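Write the rule before you record

3rd March
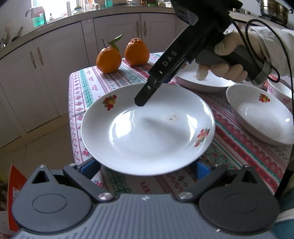
I spent most of last week cleaning up our handling rules for hand-held gripper recordings, and I wish I'd done it in September when we started. Back then we had a page of notes from Rónán Heffernan and a lot of habits. The habits didn't match.

The trouble showed up when I went through 700 kitchen recordings for the Claeys job. I set 238 of them aside. Most had nothing wrong with the grasp itself. People started at different points, or let go of a plate before it was fully down, or fixed a bad grip halfway through and kept going.

So we have 6 rules now. I won't paste them all, but these are the ones I'd keep if I had to cut the list:

Both grippers start open and clear of the dishes.

One task per recording. If you stack plates, don't also move the fruit.

If you fumble, finish the move and mark it. Don't delete it. A marked mistake is useful and a hidden one costs me an afternoon.

Wipe the finger pads between sets.

I left out anything on speed. Rónán wanted a time limit and I don't — people rush, and then they bang the plates together. We'll see who's right after the next batch.

The sheet is one page, printed large. Send me changes in writing, please, and put the rule number on them.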